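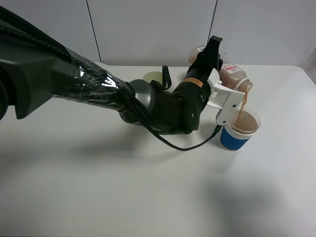
Bottled tea going into a paper cup. Or my best guess at tea, anyway!

I've become a person who has opinions about iced tea, and I blame the little grocery on Likbridge, which put in a whole cooler wall of the bottled kind in November (when everyone else was buying cocoa, go figure). I've gone through 7 different ones so far and I'm not even a little bit sorry.

My rule is that it never gets drunk straight from the bottle. It goes in a paper cup, the plain kind, and I bought a sleeve of 37 on clearance so I'm set for a while. You get the smell that way, and you pour slowly with the bottle way over on its side — otherwise it glugs and you're wiping down the table again.

Gerko peach is still my favorite, Orozco lemon is fine if you add ice, and the Clalusik one tasted like a candle. Two sips and I was done. Next up is anything unsweetened, if I can find one that doesn't taste like pencils.

2 comments

teacupmoth: Clalusik is SO bad, thank you. Try the Orozco black, no ice.

porchlight2000: Paper makes everything taste like paper to me. Glass or nothing!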